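Workshop tips: setting up an arm cell for PC teardown

Notes from the Godwood shared workshop, bench side. They cover the desktop teardown cell and assume the arm is already homed and the gripper calibrated.

Fixturing the tower

Lay the case on its side on the slatted table, open side up. Take the side panel fully open and leave it flat to the left, clear of the arm's approach. Push the case against two stops bolted into the slots. A tower that can slide 3 mm will put the fingers on the retention bracket instead of the chip.

Tuck power and SATA wires toward the drive cage before the first run. Route the wrist camera cable with enough slack for full rotation of the last joint, and check the loop at both ends of travel.

Approach from straight above the socket. Stop high, confirm the offset in the wrist view, then descend.
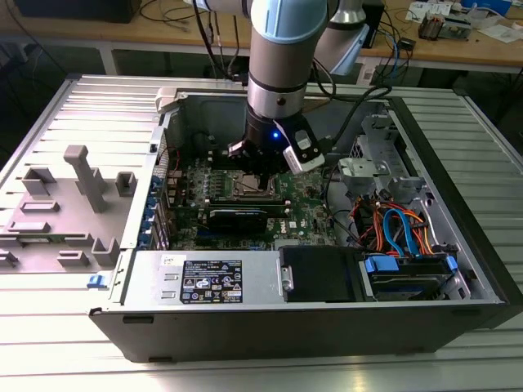 Opening the socket

Release the lever by hand for the first few boards and record the positions. Sânziana Iordache's script (Clallemel, in the shared folder) stores them per board model. Rotate the taught points with the board; retyping them by hand is where most of our errors came from.

The retention frame has to be up and out of the way before the fingers go in. Set the waypoint so the gripper body passes over the memory slots with clearance. Latch clips at the slot ends are the first thing to break.

Old thermal paste dries to a beige film and spoils edge detection on the heat spreader. Teach on the green substrate edge, where contrast is better.
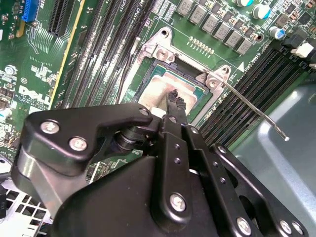
Keep closing force at the lowest setting that holds a scrap chip through a full lift. Ours is 45 on the controller scale. Lift vertically until the chip clears the frame, then translate. Never drag sideways across the socket.

Check finger screws every Saturday. Gobnait Hennessy keeps the driver set in drawer 738.

Speed limits: 900 mm/min in free space, a tenth of that inside the case.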